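The folding shift

Laiba Rizvi used to fold with both hands and think about dinner. She was a housekeeper for the Amarasinghe guest houses and could get through a basket of laundry without looking down. In February she moved to Trinine, which teaches machines to do the same job, and her work is now to fold clothes slowly with a gripper in each fist.

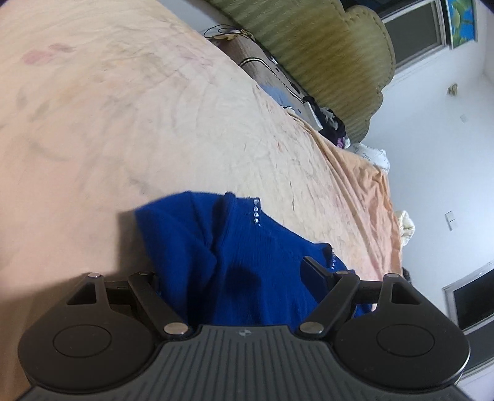

The pay is better and her back hurts less, she says, but her wrists ache by the afternoon. A knitted top that took her a few seconds can take 3 tries. The team has recorded 2,472 folds so far, and knitwear is the slowest.

Ruwan Kanagaratnam, who plans the sessions, wants bedrooms as people live in them. Tables came first, and the software learned tables.
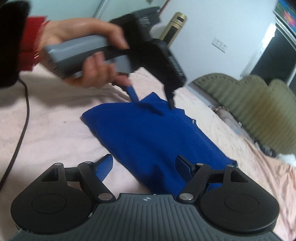

Former colleagues ask Laiba whether she is training her own replacement. She tells them she doesn't know. Beds are awkward, for one thing: the cloth has to be folded on a sheet that is itself full of creases, and a blue garment on pink is the easy case. White on white is still to come.

Amarasinghe has promised no job cuts before the trial ends. Anjana Rathnayake, still on the housekeeping rota, would like that in writing.

March 2022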